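Berkilau Table Cloth, orange
Cleaning cloth for white and light tabletops

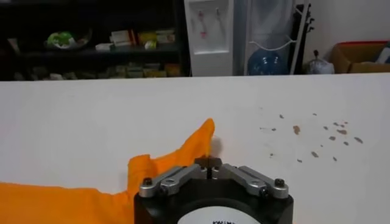
The Berkilau is our cloth for the daily cleaning of tables: in the kitchen, in the staff room, in the craft corner of a school. It has a soft surface, a little fuzzy, like a towel. We sell it in one color only, a strong orange. Customers sometimes ask for white or gray, but on a white table the orange cloth is easy to find, and it does not go by mistake into the pile with the good napkins.

What it is for

Coffee and tea drips, sauce, juice, crumbs, pencil marks. It works on laminate, glass, painted wood and sealed stone. For raw wood please take the Maglaya cloth, which is thinner and holds less water. For floors we have the Girgate line.

How to use it on small brown spots

Brown drips which stayed on the table overnight need a little patience. Wet the cloth with warm water and press the water out well. Lay it on the spots and leave it there for 5 minutes. Then wipe from the outside of the stained area to the middle, so you do not spread the color over the clean part. Turn the cloth to a fresh side and wipe once more. In most cases no soap is necessary. If a ring remains, put one drop of dish soap on the cloth and repeat.

Please do not use scouring powder together with the cloth. The fabric keeps the grains and they can scratch a glossy white top.

Washing

Wash the cloth before the first use, separately, because the orange gives off some color in the beginning. After this you can wash it with other colored things at 100 degrees Fahrenheit. No softener, it makes the cloth lazy with water. Do not iron. Hang it open to dry and do not leave it crumpled when it is wet, or it will start to smell after a day.

From a customer

"I bought one pack for our tea kitchen in November and then a second one for home. The first two washes the water was really orange, so follow the instructions. After that no problem. It takes up a spilled cup of coffee in one go, and what has dried I get off with warm water. I would like a loop for hanging." Annatjie Mokgethi

We have passed the wish for a loop to our sewing shop in Drestton. The present stock is still without it.

Details

Item: Berkilau Table Cloth
Color: orange
Edge: stitched on all four sides
Contents: pack of 5
Large box for canteens and schools: 100 cloths
Suitable for: dry and damp wiping
Not suitable for: hot pans, bleach, floor machines

Ordering

Packs are sent within two working days from our store in Drestton. The large box is packed on request, so please allow one week. If you need more than 2,000 cloths in a year, write to us before you order and we will make you a separate price. Unused packs can be returned when the paper band is still closed. A cloth that has already been washed we cannot take back, except when the stitching has opened. In this case send us a photo of the edge and we replace the cloth.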